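Introduction to Automation, Unit 6
Chores at Home and on the Shop Floor: What Can Machines Do Yet?
Course notes, Sallunham evening program
Instructor: Sarita Grewal

Reading for this unit: handout 6A (the Tranent repair shop interviews) and the first half of 6B. Bring both to class.

1. Where we left off

Last time we looked at machines that do one job in one place. A dishwasher is a good example. It doesn't wash dishes the way a person does, and you still have to load it. Most successful home automation works like this. The chore gets redesigned around the machine, and the leftover handling stays with us.

This unit is about the leftover handling: picking things up, turning them around, putting them where they belong.

2. Three questions to ask about any chore

Is the object always the same? A carton on a packing line is. A sock isn't.

Does the object keep its shape? Cloth, cables and bags change every time they are touched. Rigid parts are much easier to plan for.

What does a mistake cost? A dropped towel can be picked up again. A bent connector may mean a new board.

Use these on the laundry case in 6A. Most of you will find that folding fails the first two and does fine on the third.

3. Speed and reliability

Dolores Ambrose ran the parts bench at Buschmann for years and gave us her numbers for the interviews. An experienced worker there strips a desktop computer in some 30 minutes, including sorting the parts. She would accept a machine that took 45, provided it didn't need somebody standing beside it. Her point is worth writing down. A slow machine that works alone can still pay for itself. A fast one that stops and calls for help every few units usually can't.

Kallholm, the other shop in 6A, sees 4,000 returned machines a year, in many makes and ages. Gunther Hollmann, who schedules the work there, worries more about variety than speed. Screws, latches and cable routes differ from one case to the next.

4. Taking a computer apart

Disassembly sits between factory work and housework. The parts are rigid and fairly standard, but the cables are not, and the order of steps matters. Two-arm setups with a fixture plate for the removed parts are a common approach.
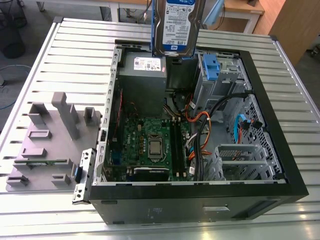
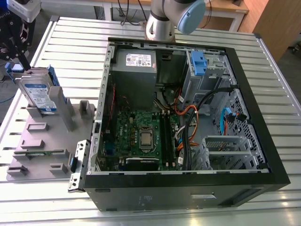
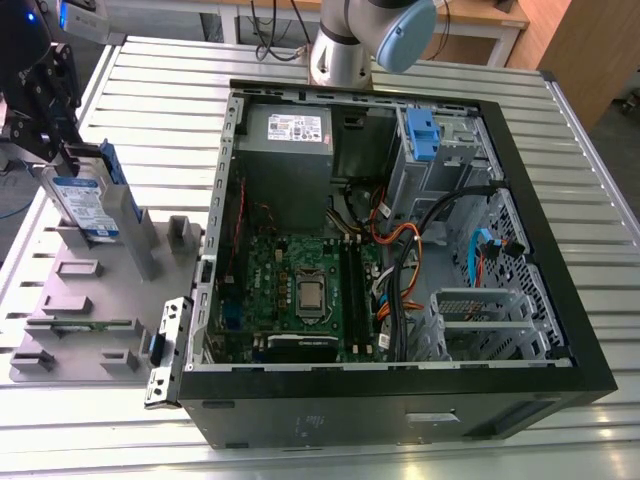 Desktop tower on its side, side panel off, with the parts fixture to its left.

Hard drives come in standard sizes, and a part of known size can be given a known place to go. This is the same trick as the dishwasher rack. Each slot in a fixture removes a decision the machine would otherwise have to make.

Cables are the hard part. A person feels a plug let go and stops pulling. A machine needs force sensing, a good camera view, or both, and cables tend to block the view. Heike Sauerland's section in 6B covers this in more detail. Skip the math on the second page if you haven't had the physics course.

5. So, yet?

For single steps with rigid parts, often yes. For whole jobs with mixed models, only with a person nearby. For a normal kitchen with a normal family in it, mostly no, apart from floors.

Homework

Pick one chore you do every week. Write out its steps, then answer the three questions from section 2 for each step. One page is enough. Mark the step you think a machine would fail at first and say why.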